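Plimirum 2 planner, after 40 hours

Plimirum sells its bimanual planner as something you can drop onto a pair of arms and have working by lunch. I have heard that before, so I gave version 2 a full 40 hours before writing a word. Install was painless. Calibration was not: the wizard hung two times, and the log blamed a timeout it wouldn't name. Edmund Mazurek on the Kokden forum reports the same hang, still unanswered. 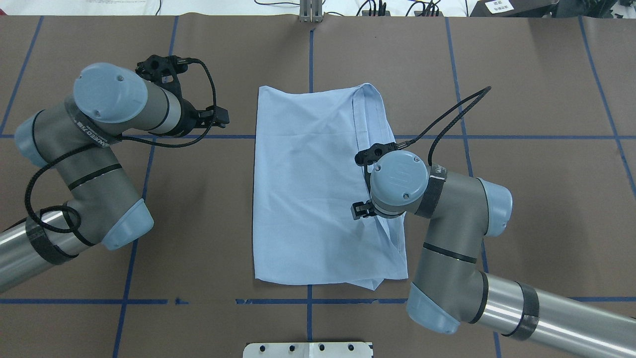 Grasp selection is the part they brag about, and the part I trust least. The planner scores edges by how cleanly they separate from the layer below, and the demo towels in the docs separate beautifully. Mine don't. Take the light blue cloth, with its right edge doubled over and the lower corner curled under itself: the right gripper is on the fold, fine, but the confidence readout gives me one number for the whole edge and no hint of how many layers it thinks it has. Hovadano's older tool at least shows you a layer map.

Collision checking between the arms is good - better than I expected. Replanning takes 8 seconds when a grasp is rejected, which feels like forever, and there is no way to cancel it from the panel.

Would I pay for it? At the current license price, no. If they fix the timeout and open up the grasp scores, ask me again in October.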